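Offices should keep their lost property longer

Most firms clear out their lost property far too quickly. Where I work, at Hester, unclaimed things go after two weeks. I would make it 17 – people take leave and forget. 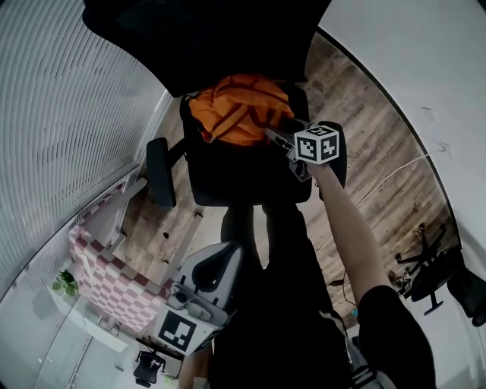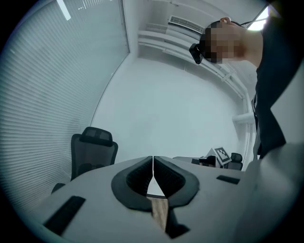 One reply, from a reader at Garba, was that storage costs money and that most of it is old umbrellas anyway. Fair enough, but a shelf is cheap. A decent coat can cost over 200 pounds, and its owner may only miss it when the weather turns in October.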